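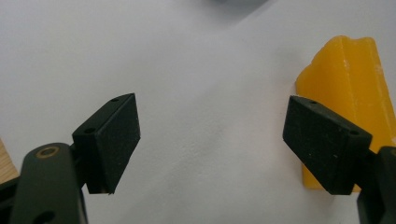
Would you live in a grain silo? I've spent the morning walking round one and my answer is yes, please, tomorrow.

A thread on the old Zeman silos in Esville, which are being turned into flats 🧵

Quick background. The silos stand by the canal, eight concrete tubes in two rows, with a long brick mill tacked on the side. They held barley for decades, then they held pigeons. Every few years someone proposed knocking the lot down and every few years the quote for knocking it down killed the idea.

The architect is Oda Blomqvist and the builder is Premex. Between them they've got planning permission for 50 homes, a nursery on the ground floor of the mill and a public stair right to the top. Anyone will be able to go up it, resident or not. I love this so much.

First question everyone asks: where do the windows go? A silo is a sealed tube. Cut too many holes and it stops being strong.

Oda's answer was to stack the openings in tall narrow strips, one above the other, and leave the concrete between the strips alone. From across the canal they look like zips.

Second question: what do you do with round rooms? I'd assumed every wardrobe would have a sad wedge of nothing behind it. But the kitchens and bathrooms all sit in the odd star-shaped gaps BETWEEN the tubes, so the pipes run straight down there and the round bits are left as proper open living space.

The show flat is on level 6. Noreen Jadoon took me up (hard hat, hoist, slightly wobbly knees). Bed against the curve, desk under the window strip, and the acoustics are ridiculous. I hummed. She hummed. We did a bit of harmony - it was not good, but it was LOUD.

They're hanging felt on part of the wall to calm the echo down. Sensible. I'd be tempted to leave it and take up the cello.

Heating! Concrete this thick warms up slowly and cools down slowly, so the plan is low, steady underfloor heat with insulation on the outside of the tubes. It does mean the old painted Zeman lettering gets covered. It's being repainted on top from tracings, same size, same wonky second letter.

Not everybody's happy about that. Eskil Westerberg, who grew up two streets away, told me he'd rather have the real paint and a cold flat. I do see his point. I also had a cold flat for years and wouldn't go back.

Prices, as I know you'll ask. Nothing confirmed for the ones for sale. 12 of the homes are at social rent through Plilletti, the housing association, and there are 497 households on the interest list already. So it won't fix Esville's housing problem. It's still homes where there were pigeons.

(The pigeons have been offered a loft on the mill roof. Uptake so far is poor.)

The stair opens first, in August if the handrails turn up. I'll be there with sandwiches. If anyone's lived in a round room, tell me where you put the sofa - I've been sketching layouts on the train and I'm stuck.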